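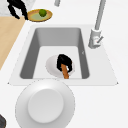

Call for participants: kitchen robot purchasing panel

Plindley is thinking of buying two-armed kitchen robots for the Kerlow canteen, and we want people on the panel who will argue with the sales pitch. We have a budget request for August and a vendor, Misoretti, who thinks we should double it. So far everything we have been shown is simulated. Nothing in a simulation needs a service contract.

We are looking for dishwashers, line cooks, maintenance staff and anyone who has ever had to explain an idle machine to an accountant. No robotics background needed. If you have one, fine, but expect to be asked what things cost.
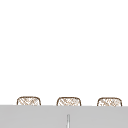 Simulated kitchen: three small baskets, woven by the look of them, behind the counter edge.

You would read the quotes, watch the demo runs, and write down what each task would need in a real kitchen - floor space, spare parts, cleaning time, somebody on shift to clear a fault. The work takes 19 hours in total and pays $491. Travel to the Hinds site is covered.
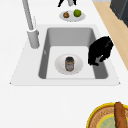

Price per task is the number we care about most, and it is the one missing from every quote. Lev Mykhailiuk will bring the maintenance figures and Yaryna Skoryk the staffing ones. Your job is to put them next to the demos and ask awkward questions. A lidded jar standing on a plate in the sink is a tidy little problem. Our sinks at Kerlow get 300 covers' worth of pans at lunch, and I would like to know what that does to the estimate before we sign anything.

To apply, send Tamara Hutsuliak a short note by 4th February saying what equipment you have worked with and what went wrong with it. Resumes optional.

Yurii Yurchenko, Purchasing, Plindley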